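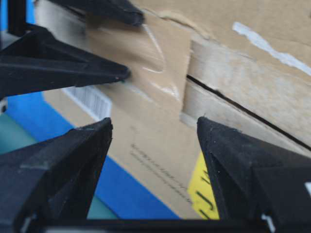

Die Kartons von Vidmar solle man bitte nicht mehr in die dritte Lage stellen, kam heute früh als Nachricht aus dem Versand, die Deckel gäben nach und am Ende stehe man selbst mit dem Klebeband da. Ja, gut, stimmt ja! Ich hatte das im November schon mal hier reingeschrieben und dann selber wieder vergessen (Asche auf mein Haupt).

Also Packwerkstatt, Eintrag von 9:40 Uhr. Der Karton mit der eingedrückten Klappe lässt mir keine Ruhe. Geknickt ist er oberhalb der Naht, wo die Klappen zusammenstoßen, dazu diese hellen Scheuerstellen auf der Pappe – die kenne ich inzwischen auswendig, die haben wir bei Vidmar ständig. Bei den Kartons von Gellari viel seltener, obwohl die sich dünner anfühlen. Ich tippe auf die Rillung, die Klappen stehen nach dem Falten immer ein bisschen unter Spannung.

Dann gewogen, weil ich es endlich wissen wollte: Vidmar leer 511 g, Gellari leer 214 g. Das ist allerdings unfair, der Gellari ist eine Nummer kleiner, und ich habe keinen in der gleichen Größe gefunden. Falls bei euch im hinteren Regal noch einer liegt, bitte NICHT zerschneiden, sondern mir hinlegen!

Nachmittags weiter mit dem Stapeln. Zwei Lagen gehen, auch über die Mittagspause, da hat sich nichts verzogen. Bei drei Lagen ist der unterste nach einer halben Stunde oben weich geworden, und wenn man mit dem Daumen auf die Kante drückt, bleibt die Delle drin. Mit einer Zwischenlage Wellpappe sah es besser aus, aber das war ein einziger Versuch, darauf würde ich noch nichts geben.

Klebeband: das braune von Wilton hält auf der rauen Seite schlecht, auf der glatten prima. Bitte vorher einmal mit dem Lappen drüber, der Staub aus der Säge sitzt wirklich überall.

Für Pitomard brauchen wir 1.000 Stück, und ich möchte die nur ungern alle bei Vidmar bestellen, bevor das mit den Klappen klar ist. Muster in der anderen Rillung sind angefragt. Geknickte Kartons kommen so lange links unter die Werkbank, Klappe nach oben, mit Bleistift die Lage draufschreiben (1, 2 oder 3).

Morgen: Zwischenlagen zuschneiden, neue Klinge fürs Messer holen.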